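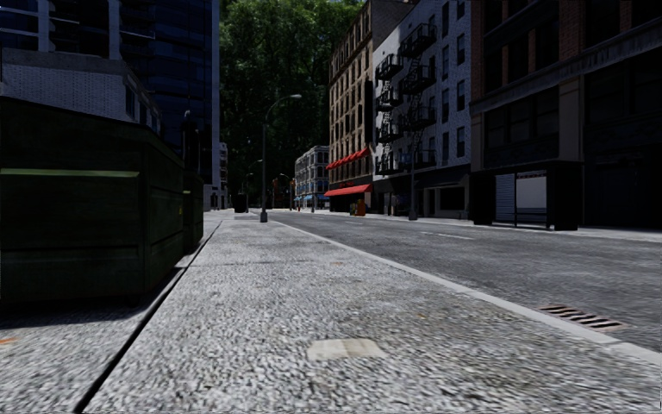
Simulated sidewalk, curb side on the right, dumpsters on the left.

Home | Guides | Operations | Contact

Setting up a remote desk for sidewalk delivery units

November 26, 2019

Our couriers at Gittins used to walk every parcel. Most of them now supervise delivery units from a desk, and new operators train in simulation before taking a live route. The steps below cover the first shift in the simulator.

1. Load the block and leave the unit parked. Check that the street ahead is visible as far as the trees.

2. Mark the drivable area. Keep the right boundary on the sidewalk side of the pale curb. The storm drain grate is in the road, so it stays outside the boundary.

3. Mark fixed obstacles. Draw one zone around both dumpsters and add a margin of 50 cm. Lamp posts get their own zones.

4. Check the surface labels. The beige patch and the small brownish marks are flat and should be labeled "ground". If the planner tags one as an object, correct the label and save – do not steer around it.

5. Set the speed limit for the block and start the run. Keep one hand near the stop key.

6. Log each takeover with a cause code. Free text is limited to 250 characters.

Staffing notes

One operator supervises up to three units. Zuzanna Duda, who drew up the rota, caps desk time at 50 minutes before a break. Walking couriers who move to the desk keep their pay grade, but the route bonus ends and a shift allowance replaces it. Stairs, signatures and heavy items are still done on foot.

Takeover logs are used to fix maps. They are not used in performance reviews – Marcela Vrabec has confirmed this in writing for all desks. Operators sign off after 18 supervised runs.

Related
Cause codes for takeovers
Handing a parcel back to a walking courier
Desk layout and screen height
Rota changes for December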